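Notes for the Ikley model club talk, 9/1/26
Felicidad Lagman

Say hello, thank Ashwin for the projector. Mention the tea urn is at the back and it's excellent!

Start with the question I get most: how do you store a small-scale race car so you can still enjoy it? I love this topic, could go all night, so Guadalupe has promised to wave at me after 114 slides (joke, pause).

First thing, clear the table. I like a plain, pale top for this because tiny dark parts show up beautifully on it. A busy tablecloth swallows mirrors and wing pegs whole. Ask for hands up, who's lost a mirror in the carpet?

Then the packaging. Please keep the moulded trays! They're made to the shape of the thing, and a generic box just isn't. Bienvenido binned his in August and he's still grumpy.

Next three slides, let people look. Don't talk over them. 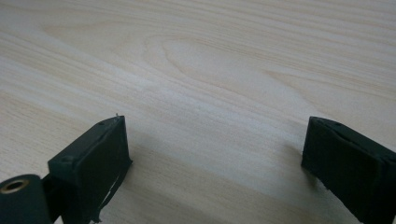
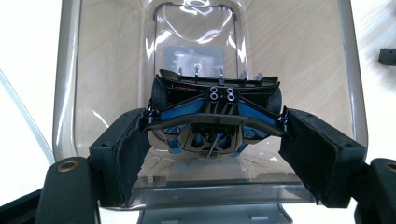 Black and blue, and what a wing on it
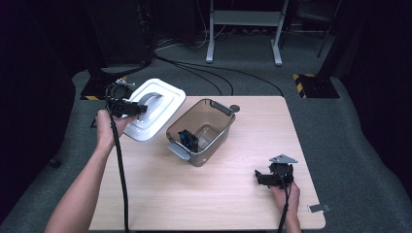

Handling. Think about where the fine bits are before you pick anything up. Wings, struts and tyres are where my repairs come from. Take your time and keep it low over the table, so if it slips it hasn't got far to go.

Tubs. Tinted ones are my favourite, you can still see what's in there and the colours get a bit of a rest from the sun. A handle on the lid is brilliant if you carry models to meets, but check the clips before you trust it. (Tell the Barredo car park story, keep it short.)

Labels on the end, never the lid, or you'll be unstacking the lot to find one car.

Pass round Jonalyn's 2 trays, remind them to pass them back.

Questions. If it goes quiet, ask Jonalyn how she dusts a rear wing, she uses a makeup brush and it works a treat.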